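Hilltop chapels of Gulla open their doors this June

Flenuvstead, June - The old chapels above Gulla are opening to visitors again, and this year the walking route takes in every one of them! The new Pintér Trail climbs 200 meters from the village square to the ridge, passing frescoed walls, bell towers and a tiny hermitage that has been closed for 56 years.

Last summer roughly 3,000 people made the climb, and we can't wait to welcome more. Doors open each Saturday at 10 a.m. and entry is free. Free maps are at the Flenuvstead visitor office, and the Rirnix bus stops right at the trailhead.

Sturdy shoes are a must - the last stretch has 69 stone steps and no handrail. Dogs on leads are welcome on the path. 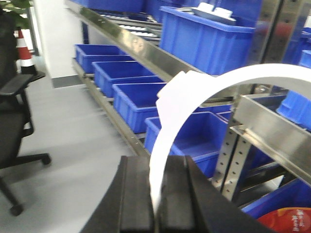

Groups should call the visitor office a week ahead.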